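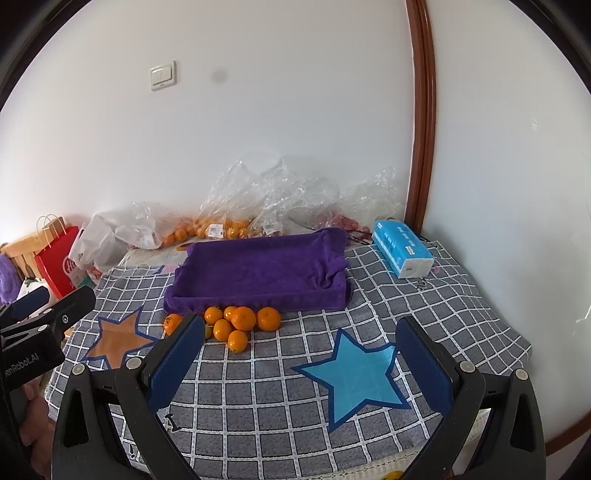

分拣岗位引入机械手之后,原来的员工做什么?

六名分拣员全部留岗,其中三人转为示教员,手持夹爪完成取放动作,供机械手学习;另外三人负责异常件处理和出货前复核。

2026年8月21日,果品分装企业 Cultville 公布了分装车间自动化项目第一阶段的安排。项目内部名称为 Stukelex,由 Cultville 与设备集成商 Cloutier 共同实施,内容是把散装柑橘类水果的拣取、摆放和装托盘交给机械手完成,员工的工作相应调整。

Cultville 的分装业务以小批量订单为主,同一班次里要处理大小不一的果子,包装形式也经常变。过去几年,公司先后看过几种固定式分选线,都因为换型时间太长没有采用。Stukelex 项目采用的办法是由熟练员工手持夹爪示范,系统从示范中学习取放动作,换品种时补做示范即可,不需要重新编写程序。

示范的内容从最常见的动作开始:从一小堆柑橘中挑出一个,夹住,移开,放入托盘。果子之间互相挨着、彼此遮挡的情况都要覆盖,大果和小果也要分别练。桌布、托盘外面的包裹物、旁边放着的袋子和杂物会不断更换,目的是让机械手适应不同的台面。

“果子在桌上从来不会排整齐,”Cultville 生产运营经理 Vimala Rao 说,“我们要求示教员不要特意收拾桌面,平时怎么干就怎么干。太干净的示范拿到车间里用不上。”

岗位变化

转为示教员的三名员工都有多年手工分拣经验。上岗前,他们接受了由 Cloutier 提供的培训,内容包括夹爪的握持方法、开合速度、动作起止的规范以及记录质量的自查。培训期间工资照发,转岗后的基本工资不低于原岗位,班次由原来的轮班改为固定日班。

Lorna Crichton 在分拣台工作多年,是首批示教员之一。她说,最难适应的是放慢速度。“以前一只手能同时抓两三个,现在一次只夹一个,还要夹稳再抬。头几天手腕酸,后来把夹爪的握法调整了一下,就好多了。”

针对手腕负担的问题,Cultville 请职业健康服务机构 Vellness 对示教岗位做了评估。按照评估建议,示教员连续操作的时间已经缩短,中间安排休息或转做记录检查,工作台的高度也改为可调。Vellness 将在11月进行复评,评估范围会扩大到异常件处理岗位。

异常件处理岗位的三名员工负责接手机械手放弃的果子,包括表皮破损、果形特殊或者连续夹取失败的。他们有权随时暂停设备,暂停不需要事先请示,也不计入个人考核。出货前的复核仍由人工完成,这一点在第一阶段内不会改变。

员工意见

项目启动前,公司与员工代表开过四次沟通会。会上提得最多的问题是减员和考核。Cultville 在书面答复中确认,第一阶段不因自动化裁减岗位,示范数据不用于比较员工个人的快慢。示教过程中录到的画面只用于训练和质量检查,操作人员可以要求查看自己参与的记录,也可以要求删除。

员工代表 Ho-yin Yang 表示,书面答复解决了大部分疑问,但仍有几件事没有谈完。“示教员以后算什么职级,做满一年之后怎么晋升,现在还没有写清楚。另外,如果第二阶段要扩大到夜班,我们希望在决定之前就参加讨论。”公司回应称,职级方案正在起草,会在第二阶段开始前提交员工代表。

设备与进度

Cloutier 项目负责人 Knut Gerlach 介绍,第一阶段的目标是由机械手承担日班80%的柑橘类装盘量,其余部分继续由人工完成。“这个比例是和车间一起定的。剩下的部分主要是软果和带枝叶的果子,目前夹爪处理得还不够好,我们没有打算硬推。”

示范所用的手持夹爪与车间机械手末端的夹爪采用同样的指部结构和夹垫,员工示范时的开合幅度可以直接对应到设备上。夹垫属于易耗件,由示教员每班检查,发现磨损即更换。

第一台机械手将先在单独的分装台试运行,周围设防护围栏,由一名异常件处理员工全程值守。试运行期间原有人工分拣台保持不变,订单不受影响。试运行结果达到要求后,公司再决定是否增加设备。第二阶段是否纳入其他水果品种,目前没有时间表。

Cultville 人力资源主管 Iona Shearer 说,公司会继续从现有员工中选拔示教员,暂不对外招聘。“懂果子的人已经在车间里了,操作夹爪可以学。报名的人比我们预计的多,第二批培训的名单正在整理。”

报名条件为在分拣或包装岗位工作满一年,不要求有设备操作经验。未入选的员工可在下一批继续报名。培训结束后如不适应新岗位,可在三个月内申请调回原岗位,待遇不变。

关于 Cultville

Cultville 从事鲜果分装与配送,客户包括社区零售店、学校食堂和企业餐饮。公司分装车间承担柑橘类、苹果和梨的分拣、称重、包装及贴标业务。

关于 Cloutier

Cloutier 为食品和日用品企业提供机械手集成、示教培训及现场维护服务。

媒体联络

Cultville 人力资源与对外事务部
联系人:Iona Shearer
如需采访车间员工,请提前与联系人确认时间。采访须征得员工本人同意,进入车间须穿戴工作服和发网。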